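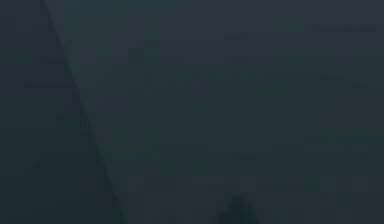 Minutes of the staff meeting, Faremby packing hall, July

Present: Tadhg Cullinane (chair), day shift, late shift, and the technician from Arkix by phone. Start at 2 p.m.

1. Minutes of the last meeting
Accepted with one correction. The break for the late shift is 16 minutes, it was written 15.

2. Simulation of the picking cell
The technician informed that the trials in simulation are continuing. Several colleagues said that the view is very dark and that it is difficult to recognize anything in it. Tadhg asked for a brighter version before the operators are trained with it. Arkix will answer by email.

3. Changes of the work places
When the cell starts, 5 persons from the packing line will have other tasks. Two of them go to checking of returns, the others will be trained to supervise the cell. Tadhg confirmed that no contract ends because of the cell. The late shift asked to have this in writing. Agreed.

4. Pay during the training
The question was if the shift bonus is paid also in the training weeks. Tadhg does not know yet and will ask the office. This point stays open.

5. Who may stop the cell
There was a long discussion. The day shift wants that every person in the hall is allowed to press the stop without asking a supervisor first. Agreed. The rule will be hung at both doors, also in large letters.

6. Other
The order for Gritstead is moved to the old line until the cell is accepted. Lockers 2 and 27 still do not close.

End of the meeting at 3:10 p.m.

Recent items
Minutes, June
Ó Riain delivery times, new table
Summer leave: how to apply
Parking at the Gritstead site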